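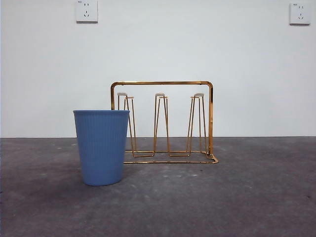
Cup racks are having a moment, and I could not be happier. For years mine lived in a cabinet, stacked three high, and every morning began with the small clatter of pulling the one I wanted from the bottom. Then I started drinking my coffee from handleless cups, and the old mug tree on my counter was suddenly useless. A cup like the blue one, wide at the mouth and narrow at the base with fine ribs running down from the rim, has nothing to hang by. It wants something to sit over, and the upright wire holders on a gold rack do that job beautifully: close together at the top, spread toward the bottom, so a tapered cup can go on upside down without a fuss.

I found my first one at Dalelent, a housewares store with 40 feet of shelving and absolutely no system. It was between a fish kettle and a box of napkin rings. I carried it home in February in the rain, put it next to the sink, and rearranged the whole counter to suit it (my husband moved the toaster back twice, then gave up).

Carolina Arruda has been fitting out small kitchens for most of her working life, and when I called her to talk about storage she got to cup racks before I did. "People spend a fortune on drawers and then leave the cups they use every day on a dish towel," she told me. "Give the everyday cups a place to stand. You'll wash them and put them up in the same movement."

She likes a rack with a frame around it, the tall kind with a bar across the top. You can grab the bar and lift the whole thing when you wipe the counter, cups and all, if you're brave. She takes the cups off first. I am braver than Carolina, and I have lost one cup.

Then there's the color! Gold metal in a kitchen used to make me think of hotel bathrooms, but set it near a flat, matte blue and both of them look better. The metal catches the window and the cup just sits there being blue. I tried the same rack with my white cups and it was fine. With green it was lovely. With the orange ones from the Hallano flea market it looked like a fast-food counter, and I've kept the orange ones in the cabinet ever since.

A few practical things I've picked up. Measure your cups before you buy, at the mouth and also in height, and bring a cup to the store if they'll let you. Leave a finger's width between neighbors or the rims will knock. Dry shiny metal with a soft cloth, or you'll be looking at water spots by lunch. If your counter is dark, expect to see every drip; I slide a folded cloth underneath and swap it when I do the dishes.

Carolina's own kitchen, in an apartment above the old Venkataraman bakery, has 2 racks side by side, one for coffee and one for water. There is no cup cabinet at all. She turned it over to baking pans, and she says she hasn't missed it.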